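What You Will See at the Robot Open Day

The robot workshop at Idel opens its doors to school groups every Wednesday in April. A visit lasts 60 minutes. This page explains what happens during the visit and what the words mean. Read it before you come. Your guide, Joyce Koech, will use the same words.

What is a robot arm?

A robot arm is a machine with parts that move like your shoulder, elbow and wrist. Each place where it bends is called a joint. Inside each joint is a motor. A motor turns electricity into movement. Next to the motor is a sensor that measures how far the joint has turned. The computer reads the sensor, compares the number with the number it wants, and tells the motor to turn more or less. It does this many times each second.

The workshop has 2 robot arms on one bench. The pair is named Hemo. The arms are bolted down and cannot roll or walk.

What is a robot hand?

Many robots in factories have a simple gripper with two flat jaws. It opens and closes like a clothespin. This is enough for a box or a metal bar. Hemo has hands with fingers and a thumb. A hand can change its shape to fit what it is holding, but it is harder to control, since every finger has joints of its own.

Try this at home. Pick up a pencil, then an orange, then a sheet of paper. Watch your thumb. It goes to a different place each time. A robot has to be given those places as numbers, or it has to learn them from practice.

Where does the robot practice?

Hemo practices first in a simulation. A simulation is a copy of the world made inside a computer. The copy has a table, arms and objects. The computer works out how heavy each object is, how slippery it is, and what happens when something pushes it. If a cup falls in the simulation, there is nothing to sweep up. The program goes back to the start and runs again.

The simulation program at the workshop is called Pisik. For one task, the team ran 166 practice tries in Pisik before moving to the real arms. A real object never behaves exactly like the computer copy. A real bag crinkles. A real peach is soft on one side. The team writes down each difference and changes the program to match.

What happens during the visit?

The visit has 4 parts.

Part one is the safety talk. There is a yellow line on the floor. Visitors stand behind it whenever the arms have power. The red button on the wall stops both arms. Joyce will press it once so that you can hear the sound it makes.

Part two is the screen demonstration. You will watch a task run in Pisik. Joyce will pause it and ask the group where the hand should go next.

Part three is the bench demonstration. The real arms move slowly on open days. This is a setting in the program called Fülöp mode, after the room where it was first tested. In Fülöp mode an arm stops if it touches something it did not expect.

Part four is questions. Write yours down before you come. Short questions are fine.

Words to know

Joint: a place where the robot bends.
Sensor: a part that measures something.
Gripper: the part that holds objects.
Grasp: the way a hand closes on an object.
Simulation: a copy of the world inside a computer.

How does a hand get ready to grasp?

A grasp begins before the hand touches anything. The computer needs to know where the object is and how wide it is. Then it picks a direction to come from and opens the fingers wider than the object. This open shape is called a pre-grasp. With small, soft food the gap between thumb and fingers matters a great deal, and so does the force used to close it. Look at the right hand near the tomato on the round cork board: the fingers are curled and the thumb reaches out, so the hand makes a shape like the letter C. The left hand has a different shape, with its fingers straight and together beside the pink box. Two hands can hold two shapes at the same time because the computer keeps a separate list of joint numbers for each one. During part two, Joyce will show you one of these lists and change a single number in it, and you will see which finger moves.
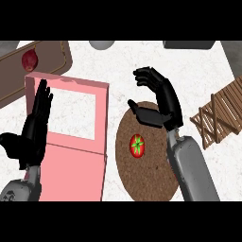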